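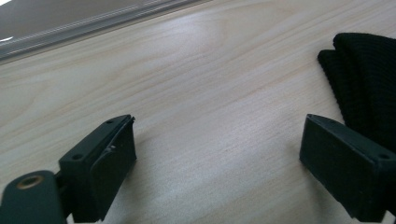 图片来源:Skoltberg 学生机器人社

Javach 学生项目五月进展报告
报送:Dönmez 教育基金项目组
执笔:Müzeyyen Altıntaş(指导教师)

本月工作集中在手持夹爪的示教采集和衣物折叠任务上,硬件改动不多。项目仍在 Liltville 校区的实验室进行,学生在下午四点以后使用场地。

一、采集情况

截至本报告,学生用手持夹爪累计录制 3641 段操作,通过检查可用于训练的有 800 多段。淘汰比例偏高,主要问题是起始姿态不统一:有的学生从夹爪闭合开始录,有的从张开开始录,前期数据混在一起,后来只能按起始状态重新筛选。现在规定每段都从夹爪张开、悬在木桌面上方开始,布料放在桌面一侧,夹到布料后再做后续动作。

深色布料比浅色布料难处理。黑色罗纹或针织类织物叠成几层以后,层与层的边界在画面里反差很小,学生回看录像时也常常判断不出夹住的是一层还是两层。目前的做法是把这类片段单独标注,暂不并入主数据集。

二、夹爪

夹指沿用上一版的深绿色打印件,方形指尖,内侧为平面接触面。部分打印件的接触面上留有细小毛刺,会挂住织物,已要求装配前用砂纸处理。安装臂上的铜色嵌件没有更换。学生提出在指尖加一层软垫,Şengül Demirtaş 负责做对比,材料已到,结果写入下一次报告。

三、模型训练

第一版模型只用浅色毛巾数据训练,在 76 次测试中完成对折 41 次。失败多发生在抓取布角时,夹爪下降不到位,合拢时布料滑脱。深色布料尚未测试。

四、人员与经费

本月有 2 名学生因考试暂停参与,标注进度受到影响,其余分工不变。支出主要是打印耗材和布料,未超出预算。原计划采购的第二块桌面暂缓,现有桌面够用。

五、下月安排

先补录深色布料的片段,再用筛选后的数据重新训练。标注说明需要改写,现有版本对“抓取成功”的定义不够清楚,两组学生的标注结果对不上。另请项目组确认中期展示是否仍在原场地举行,如有变动,我们需要提前安排设备运输。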